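February 13, 2022

Slept badly, up before six, and the first thing I saw in the kitchen was the bag of paper cups Hjørdis left on my counter. So I suppose I have to write about the tasting after all.

Her theory is that I can't tell Nona's cordial from the one they sell at Druvalov. Nona says hers is all fruit and patience. Druvalov charges 7 dollars for a small bottle and says more or less the same thing on the label. I have held since November that both are sugar water with a blush on, and that anyone who claims to pick out rhubarb is reading the word rhubarb off the bottle first. Hjørdis took this personally, though she makes neither of them.

She wanted it done properly, which in her case means she read one article. Two cups, one for each cordial, poured while I stood in the hall with my face to the coats. 2 rounds. I asked why two, when a person guessing would get both right one time in four, and she said I was stalling. I was, a little, but I was also correct.

Then the water. The recipe card says 300 ml for the strong version and 200 of something else for the weak one, and she couldn't remember whether the 200 was water or the total. We stood there for a good while over that. She called Jibrin, who didn't pick up, and then decided to go by eye. Go by eye! After a lecture on method.

I also raised the matter of paper cups. They have a taste. Leave anything in one for ten minutes and you are drinking the cup. She says that's in my head. I had her smell one and she admitted to "a sort of envelope smell" and then took it back.

First round: I said Nona's on the left. Wrong. Second round: I said Nona's on the left again, on principle, and was right. Hjørdis counts this as proof that I can't tell, and I count it as proof that the thing can't be told, and we are apparently saying the same thing but she is smug about it.

What I'd really like to know is what goes in the color. Nona swears no coloring, but I have cooked rhubarb plenty of times and it goes a sad khaki more often than it goes pink.
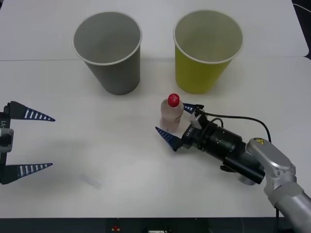

Anyway, she wants a rematch with Sustari in it, the one her sister buys, and I've said yes on the condition that it's done in glasses and that somebody measures. I don't believe for a minute that a third pink drink will settle anything. If I guess right it will be luck and if I guess wrong I'll hear about it until summer.

Drank the rest of the Druvalov with lunch. It was fine. A bit flat, too sweet, and I finished it, so make of that what you like. Put Nona's in the door of the fridge behind the mustard. I should call and thank her for it, but she'll ask what I thought of it and I'll have to come up with something.

Still need to wash the good dish towel, find the other glove, and write back to Jibrin, who wants to know why he has three missed calls about water. Cups have gone up on top of the cupboard. Hjørdis can take them home next time.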